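4.2 Power draw and curtailment at the Alden site

Load data came from the site meter, one reading every 5 minutes, October 2025. Machines were run in two halls, both on the same feeder. Hall A air cooled, hall B immersion. Operator (Flekis) gave us read access to the pool dashboard as well, so hashrate and power could be lined up on the same clock. Clock drift between the two was small and we corrected for it by hand.

A total of 900 machines reported at least once. Machines that dropped out for more than a day were removed from the efficiency numbers but kept in the load totals, as the fans stay on either way. Firmware was not uniform. Hall A ran stock, hall B ran the Unik tuning profile, which lowers chip voltage when the outside price goes over a set limit.

Figure 3. Bench area.
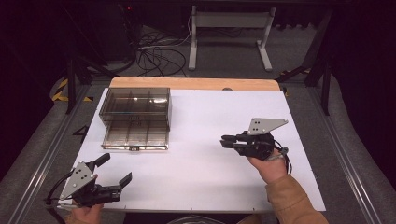
4.3 Response to price signals

The contract with De Smet (the power supplier) allows the farm to be asked down with short notice. There were 9 such calls in the study window. We count a response as complete when load falls below the agreed floor and stays there for three readings in a row.

Hall B got there faster on every call. Hall A was slower and also less even: on two calls part of the hall stayed up until staff cut it at the panel. Stock firmware does not take the remote stop command while a machine is still tuning, and after a restart that can be a long wait. We did not seperate restart cases from the rest, too few of them.

Lost hashrate is the cost side. A call of one hour costs more than an hour of mining, the ramp back up has to be added. In hall A the ramp was the larger part of the extra loss. In hall B mostly not visible at our sampling rate.

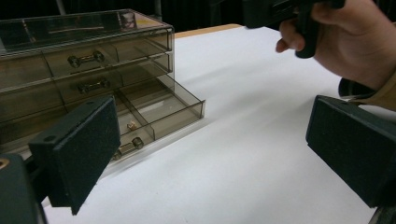

Payments under the contract are fixed per call plus an amount per MWh not used. With the coin price held at the monthly mean, calls paid off for hall B in all cases, and for hall A only when the call ran past one hour. Break-even moves quickly with price, see the sensitivity table in the appendix. Network difficulty was also held flat, which is wrong over longer periods but fine for a single month.

One more point on the meter. Readings are for the whole feeder, so the office and the pumps are in there too, some 330 kW with all machines off. We subtracted this as a constant. Pumps do slow down a bit when hall B is off, so the hall B response is probaly overstated slightly. A separate pump meter is due in November and the floor values will be rerun with it.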